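Read the Release Before You Sign It

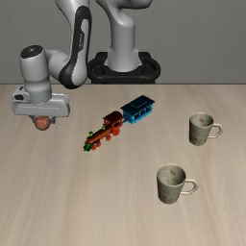
Robotic arm over a light wooden tabletop. Computer rendering.

Somebody gets hurt at work or in a parking lot or on a bad stair, and inside of two weeks there's a check in the mail. With a form. Sign here, deposit, done. I think that form should be illegal for the first 77 days and I'll say why, quickly, I have a hearing after lunch.

Start with the number. The offers I see lately are for 500 dollars. Sometimes 3,000 if the person sounded upset on the phone. Three thousand looks like a lot when you've missed rent. Then the shoulder doesn't heal. Then the MRI. Then surgery, and the surgeon's office wants to know who's paying, and the answer is you, becuase you signed a full release of all claims, known and unknown.

Unknown. Read that word again. You are giving up claims for injuries you don't have a name for yet.

A client of mine slipped on a loading ramp at the Fehr warehouse out in Praltholm. Delivery driver, not an employee there, so no comp claim against them. Bruised hip, she thought. The claims outfit, Trenura, called on the third day. Very polite. They had a release in her inbox before she'd seen a doctor who wasn't at urgent care. She signed it on her phone, in the truck. It ran 19 pages and she scrolled to the box at the bottom like everybody does. Like I do with my own phone updates.

Was it legal? Probably. We fought it and got a little something, less than she needed. The law mostly says an adult who signs is bound. Fraud, duress, mutual mistake - there are exits, but they're narrow and they cost money to get through.

The other side says people want fast money and shouldn't have to wait on a lawyer. Fine, pay them fast. Pay the urgent care bill, pay the lost week. Nothing stops an insurer from making an advance payment without a release attached. Some do it already. What I object to is the swap, small cash now for every right you have, while the person is still on pain pills.

So a waiting period. 77 days, which would cover most of the follow up visits and scans I see in my files. Any release signed before that, the injured person can cancel in writing and the money just gets credited against whatever they recover later. Plain words on page one, big type. Not hard to draft, I did one on a napkin in July.

Will it slow some claims down? Yes. I can live with it.

Until then, don't sign in the truck. Take the form home and let someone read it, doesn't have to be me. And if the adjuster says the offer is good today only, ask them to put that in writing and watch how long it takes to arive.

Related

Juvex Recall: Do You Still Have a Claim if You Threw It Out?
Recorded Statements and When to Say No
Who Pays When You're Hurt on Someone Else's Loading Dock
Medical Liens, the Short Version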